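Projektbericht: Das Zweiarm-Kit Cero von Wuyts im Test
von Thanakorn Hemmin, 27.3.18

Für das Wahlmodul durfte ich mir ein Thema aus der Liste aussuchen, und als ich „Bewertung eines Robotik-Bausatzes“ gelesen habe, war die Sache für mich klar. Es ging um den Cero, ein Kit mit zwei Armen, das die Firma Wuyts an Schulen und Hochschulen verkauft. Kostenpunkt laut Angebot: 3.000 Euro, dazu kommt noch die Software Dander, die man extra lizenzieren muss (fand ich ehrlich gesagt ein bisschen frech bei dem Preis).

Der Aufbau hat mich drei Nachmittage gekostet. Die Anleitung gibt es nur auf Englisch und beim Kapitel zur Schiene bin ich zweimal falsch abgebogen, weil links und rechts aus Sicht der Arme gemeint sind und nicht aus Sicht von dem, der davor steht. Der Support in Ornley hat aber schnell geantwortet und war richtig nett! Danach lief die Kalibrierung ohne Murren durch.

Beim Testen wollte ich bewusst keine Würfel greifen lassen, das macht ja jeder. Also gab es Bücher, Hefte, Karten und allerlei Kleinkram, und als schwierigsten Fall etwas Langes, Flauschiges, das sich beim Zupacken verformt.
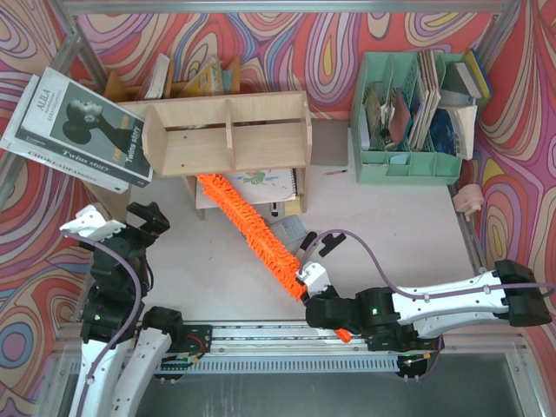 Abb. 1: Der rechte Arm hat das orange Flauschteil im Greifer, der linke Greifer ist offen.

Insgesamt habe ich etwa 200 Greifversuche gemacht, verteilt auf beide Arme. Bei festen Sachen war ich echt positiv überrascht, auch kleine Teile kamen meistens da an, wo sie hinsollten. Mit dünnen Karten tut sich der Cero schwerer, die schiebt er gern erst mal ein Stück vor sich her. Und das Flauschteil? Klappt, wenn man die Schließkraft in Dander von Hand hochsetzt. Mit der Voreinstellung ist es mir dauernd rausgerutscht.

Was mich genervt hat: Nach jedem Neustart vergisst Dander die Geschwindigkeit und man fängt wieder bei null an. Außerdem muss man beim Verlegen der Kabel aufpassen, dass sie bei weiten Bewegungen genug Spiel haben. Dazu steht in der Anleitung genau ein Satz.

Als Note würde ich dem Kit eine 2 minus geben, ohne die Lizenzgeschichte wäre es eine glatte 2. Für Anfängerkurse würde ich es trotzdem empfehlen, wenn jemand dabei ist, der die Schiene schon mal montiert hat. Im August soll laut Wuyts ein Update für Dander kommen, das die Einstellungen speichert. Meine Messtabellen und die Konfigurationsdateien liegen im Kursordner unter „Cero_Test“.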